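Sutstead Games Club - minutes of the August meeting

Hello all, I'm doing the minutes again, so blame me for the spelling. We started at half past seven, or near enough, once the kettle had been found. Apologies from the Clomden lot, who had a train problem.

Last month's minutes
Agreed, with one correction. I'd written that Jabari finished Maro on the hardest setting. He finished it on the second hardest and would like that known.

Maro save files
This took up most of the first hour. The new patch has moved everybody's saves into a different folder, and if you load an old one your horse comes back without its saddlebags (and everything that was in them). Trefor Foulkes lost 3,074 coins and a very nice bow. He read us the reply he got from the support people, which was polite and no use at all. Jabari Koech has found that if you start the game offline, load the old save and rest at any inn before reconnecting, the bags come back. He's tried it on 2 machines and it worked on both. He'll write it up for the club page. Until then please copy your saves somewhere safe before you patch!

Tsolakis campaign
We're 3 sessions into the co-op campaign and still stuck at the river fort. I said we should go round by the marsh, Trefor said the marsh is a waste of arrows, and we went back and forth on that for far too long. Put to a vote and the marsh won it, narrowly. Jabari is to be healer from now on, as he's the only one who remembers to carry bandages. Friendly fire stays on. Yes, I did ask.
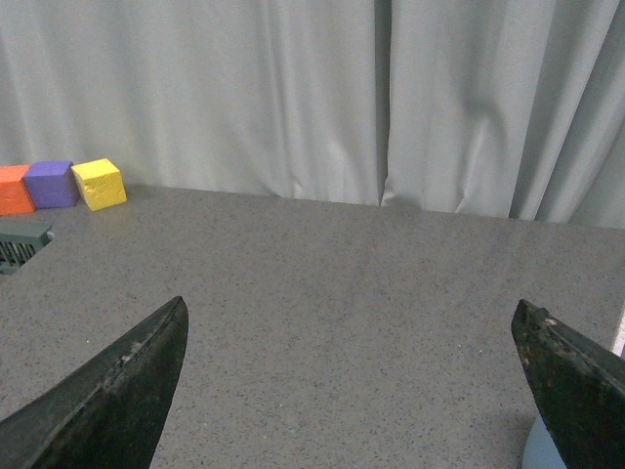
Painted miniatures for the open day came next, and I'm pleased to say we have a full table's worth promised, up to 106 figures if Clomden bring their pikemen. Entries close at the end of the month and you can put in as many as you like, but only one per class will be judged. Trefor wants photos of every entry for the page, and we talked a bit about backgrounds. I'm for plain grey, the speckled tabletop with the pale curtain hanging in folds behind it, so the paint gets all the attention. Jabari would sooner have printed scenery. We'll try both with my halberdiers and look at them next time. Bases need your name underneath, in pen, please - last year I took home a wizard that wasn't mine.

Demo night
Two screens for Maro, one for whatever people bring along. Trefor is doing the beginners' hour and has asked for no spoilers about the abbey, which I think is fair, as half of us haven't got there yet. Headsets are to go back in the box afterwards with the leads wound up.

Any other business
Jabari asked whether we could have a retro evening. General yes, no date set. I still have somebody's blue controller. The snacks rota is empty after this month, so do put your name down.

Finished at twenty to ten. Same place next month.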